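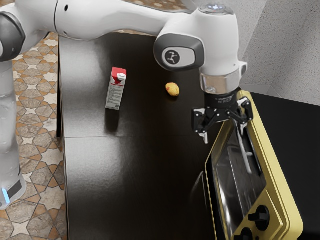

Gripper Comparison in Simulation: Frequently Asked Questions
Maintained by Shanti Singhal. Last revised October 24, 2022.

What is being compared?
Two end effectors on the same simulated arm: the Cilteo two-finger linkage gripper and the Jinholm parallel-jaw gripper. Arm model, mounting flange, controller gains and kitchen layout are identical in both conditions.

How many trials were run?
3,407 in total, split across pick, place and door-contact tasks. Of these, 293 were excluded after the solver reported interpenetration at a fingertip. Excluded trials are listed in the log with their seeds and can be replayed.

Why a milk carton and a potato?
They load the fingers differently. The carton is a rectangular box with a gabled top and a screw cap, so the planner can choose between the flat sides and the top. The potato is small and oval, and contact is close to a point on each pad. A gripper tuned on one of them usually needs a different closing force on the other.

Is the potato deformable?
No. Both objects are rigid bodies. Results should not be used to predict bruising or crushing.

Does the toaster oven move?
The body is fixed to the counter. The door is a separate link on a hinge joint. The knobs are modeled as collision geometry only and do not turn.

Why does the arm approach the oven from above?
The Plondcombe planner prefers elbow-high solutions when the counter is occupied. With the gripper open, the outer finger can come very close to the top edge of the oven. Clearance is checked against the full linkage and the fingertips. Earlier releases checked the fingertips alone, and trials from those releases are not included.

What is the control rate?
60 Hz for the gripper command. Arm joint targets are updated at 20 Hz and interpolated between updates.

Which gripper did better?
It depends on the task. The Cilteo fingers swing outward as they open, which costs clearance next to the oven but accepts a larger error in object pose. The Jinholm jaws travel in a straight line and were easier to place beside a fixed surface. They lost the potato more often during the lift.

Do reflections on the counter affect the results?
Not in the state-based runs, which read object poses directly from the simulator. In the camera-based runs, the glossy counter caused false depth returns near the carton. Those runs are reported separately.

Can I substitute another gripper?
Yes. Supply a URDF with the mounting frame at the flange face, then set the open width and maximum closing force in the gripper file. Run the Þórarinsdóttir contact test before submitting anything. Models without a passing contact log are returned unreviewed.

Will hardware results be added?
Bench tests are planned for February, using the same carton dimensions and the same closing forces.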